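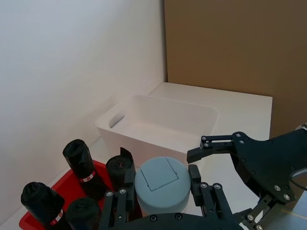 Roxana Betancur wrote in to say the bin bags never stay put in her cupboard, they roll to the back and she buys another lot, then finds the old ones. So does it hold them standing up? Yes. Stand the rolls on end in a tray, keep the bin next to it, done. Longer answer further down.

Isix White Storage Bin, with handle slot

In stock. Ships from the Hadis warehouse. Order by noon for same day dispatch.

White plastic, sloped sides, rounded rim. Slot in the short end for your fingers. One piece, no lid, no clips to lose. Comes empty, obviously. Bags and red tray sold separately, see bottom of page.

Good for: under the sink, utility shelf, top of the washer, back of a van. Cleaning cloths, sponges, spray bottles, rubber gloves, spare bulbs. Office supply closets too, we sell a lot of these to schools.

Not for: anything hot. Not for the oven, not for the microwave. Not for standing on, please.

Details

Color: white only for now. Gray is coming in March, we think.
Finish: smooth inside, wipes down with a damp cloth
Stacking: nests when empty. Does not stack when full, the sides slope so the top one drops into the one below
Dishwasher: top rack, low heat. Hand wash is better
Labels: paper labels stick fine to the long side, come off with warm water
Sold as: single, or pack of 6
Guarantee: 2 years against cracking in normal use

Buying the pack

Pack of 6 comes nested in one carton with paper between. Pull them apart by twisting a little, don't yank by the rim. If they're stuck, run warm water over the outside one. We can't split packs. Orders of 200 or more, call the trade desk or use the Onport form, price is different and so is the freight. Allow 7 working days on those.

Keeping garbage bag rolls with it

The way we set it up in the showroom. Red tray with the raised edges, rolls of black bags stood upright in it, white bin beside for everything else. Rolls standing up take less shelf than rolls lying down and you see what's left. Leave the paper band on untill you start the roll, it keeps the outside from unwinding. Once a roll is open, tuck the loose end back into the coil or it flaps about and catches on things.

Use the open roll up before you start the next one. Sounds silly but otherwise you end up with several half rolls and no idea.

If the shelf is deep put the tray in front and the bin behind, slot facing out, so you can hook it and pull. If the shelf is narrow, side by side works. Do measure first. Measure the door opening as well as the shelf, hinges eat more room than people expect, and we get returns every month over this.

Wire shelves: put a liner down. The tray sits ok but rolls near the edge can lean.

Questions we get

Does it have holes in the bottom? No. Solid floor, so drips stay in the bin and not on the shelf. Also means it won't drain, so don't put wet cloths in and forget them.

Does the slot let stuff fall out? Small things, yes, if you overfill. Clothes pegs, batteries. Keep those in a jar.

Will it go yellow? Any white plastic can in direct sun. Keep it off the windowsill.

Can I get a lid? Not from us. Kazlauskienė used to make a flat one that sort of fit the older bin, discontinued, please stop asking the phone team.

Is it food safe? Sold as household storage. Packets and tins, fine. Loose food, no.

Can I drill it? You can but the guarantee goes.

From customers

Ngọc Phùng: bought two for the laundry shelf. Slot is a bit sharp on the inside on one of them, rubbed it with a nail file and its fine now. Would buy again.

Rizal Pelupessy: Good size for spray bottles. Tall ones stick out the top so check your shelf height. Carton was crushed on a corner but the bins were ok.

Jolán Pap: Had the pack of 6 in our break room cupboards since spring. One got dropped down the stairs and survived. I wish they came in colors, everybody mixes them up. We ended up writing on tape.

Leidy Nina: four stars, would be five with a lid.

Returns

Unused, 30 days no longer applies on carton orders, see terms. Singles can come back by post or over the counter, bring the reciept or the order number. Cracked on arrival: send us the order number and say which part is cracked, we'll ship another. No need to send the broken one back, recycle it if your town takes it.

Goes with

Isix red tray, raised edges, plastic. Out of stock online, some left at the counter
Black garbage bags on the roll, single or by the case
Shelf liner, cut to length
Stick-on labels, blank

Price and stock checked Dec 9, 2018. Carton prices may change when the next shipment lands. Counter closes early over the holidays, ring ahead if your driving in.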